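**Wanted: people with patience for very small parts**

Plokgate needs participants for its parts-sorting and board-filling sessions in February. The work consists of taking little things, putting them where they belong on a board, and then watching somebody undo it so the next person can have a turn. If you once finished a jigsaw puzzle of plain sky and felt sorry it was over, please read on.

**What you'd do**

- Sit at a table for 40 minutes, take a break, then do another 40
- Fill a board following a printed sheet, which is mostly correct
- Tell us which parts annoyed you, in whatever language you save for such moments

**What we ask**

- You're 18 or older and can pick up a small screw without holding a grudge
- Reading glasses are welcome, long sleeves less so
- No experience needed. Watchmakers may apply but are asked not to sigh at the others

**What you get**

Lunch on both days, your bus fare, and up to 2 parts of your choice to take home. People do ask. Coffee is free and tastes like it.

Sessions are held in Room 3086 at our Pickering building. The elevator stops on the right floor if you press the button twice. Zainab Adebisi will meet you at the door and take your coat.

To apply, write a few lines to Esi Annan at the front desk, with the days you can't make and the smallest thing you've ever lost and found again. Spelling doesn't count. Please don't enclose the thing. 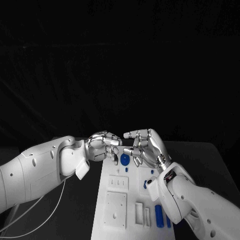
The white board on the dark gray table, both times: 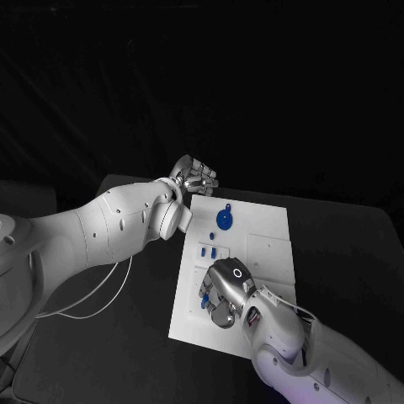 *Oana Neagu*

Applications are read in the order they arrive, and everyone gets a reply, including the watchmakers.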